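Course handout 3: Segmenting two-handed demonstrations
Grallero Automation Short Course
Notes by Oi-ling Tu, revised 29 August 2020

What you are given

The Tosum set for this session has 38 recordings of a tote bag being handled on a small table with two hand-held grippers. Each recording has a head view, a view from each gripper, and a log of finger opening and gripper pose. Your job is to cut each one into stages that the planner can use - approach, grasp, spread, release.

Label the stages in Shawky. Older copies drop the right-hand log without warning, so check that both traces load before you start.

Views to compare

The first view below is from a gripper, the other two from the head. Do not read them as a sequence.
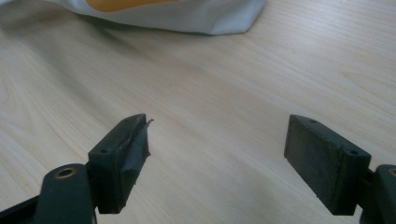
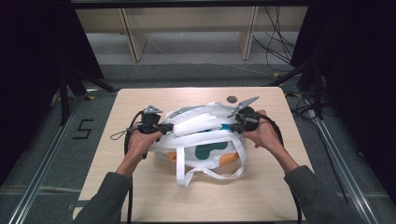
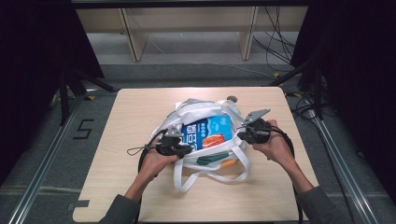 Choosing the cut points

Finger opening alone is a poor signal. In the first view the fingers are wide apart with only tabletop between them, and the log would read much the same during an approach or after a release. Use the pose trace to decide which it is.

In the second view both grippers are at one fold of the fabric. Mark this as grasp. In the third they are at opposite rims and the bag is open, so it goes under spread. The distance between the two grippers separates these stages quite well. Start with a threshold on that distance, smooth over 14 samples, then correct by hand.

Cloth hides the fingertips from the head camera more often than rigid objects do. When it does, trust the gripper view. If neither view settles it, use the label "unsure" and carry on. The training script skips those spans.

Exercise

1. Segment three recordings by hand and note how long each takes.
2. Run the threshold method on the same three.
3. Report every cut point where the two differ by more than five samples.

Send the results to Ming-te Shek before the September session, where we move on to the Endside planner. Room 104 as before.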